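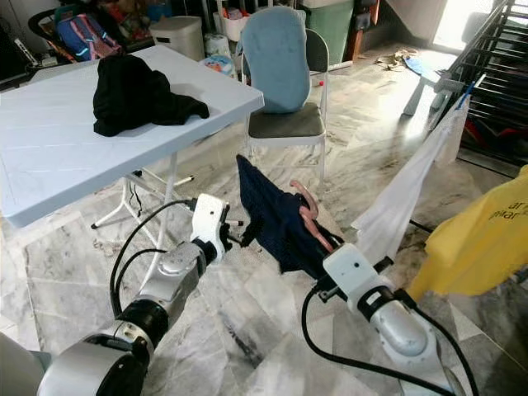 **À qui s'adresse la buanderie partagée de Zhuravel ?**

À tous les résidents, sans inscription. La salle ouvre à 6 h et ferme le soir, dimanche compris.

**Faut-il apporter ses cintres ?**

Non, mais vous le pouvez. Marquez-les à votre nom : les cintres en plastique se ressemblent tous et finissent vite chez le voisin.

**Puis-je étendre un pull sur un cintre ?**

Pour une maille fine, oui, une fois essorée. Pour une maille épaisse, préférez le séchage à plat sur une serviette — les épaules se déforment sous le poids de l'eau.

**Comment trier avant le lavage ?**

Le foncé d'un côté, le blanc de l'autre, les couleurs vives à part. Une chemise à carreaux bleus et blancs déjà lavée plusieurs fois passe avec les couleurs, à 30 degrés au plus. Un tissu orange neuf se lave seul la première fois.

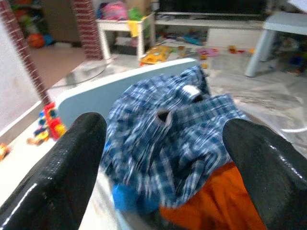 *Dernière mise à jour : janvier*

**Où laisser le linge en attente ?**

Dans un bac ou un panier, les vêtements posés sans tasser. Videz les poches et fermez les boutons du bas, cela évite de tirer sur les coutures.

**La table pliante est-elle réservée au pliage ?**

Oui. N'y posez ni lessive ni chaussures. Quand vous avez terminé, vous pouvez la laisser dépliée.

**Un vêtement est tombé par terre, faut-il le relaver ?**

Secouez-le d'abord et regardez-le à la lumière du jour.
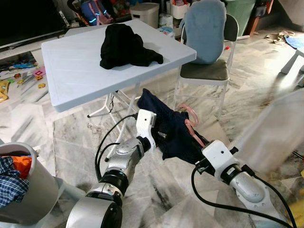 Sur du bleu marine ou du noir, les peluches et la poussière se voient tout de suite : une brosse adhésive suffit le plus souvent. Si le vêtement était encore humide, mieux vaut le rincer.

**Que deviennent les affaires oubliées ?**

Elles sont mises de côté pendant un mois. Adressez-vous à Nawal Erraji ou à Ognjen Vukčević, en précisant la couleur et la taille.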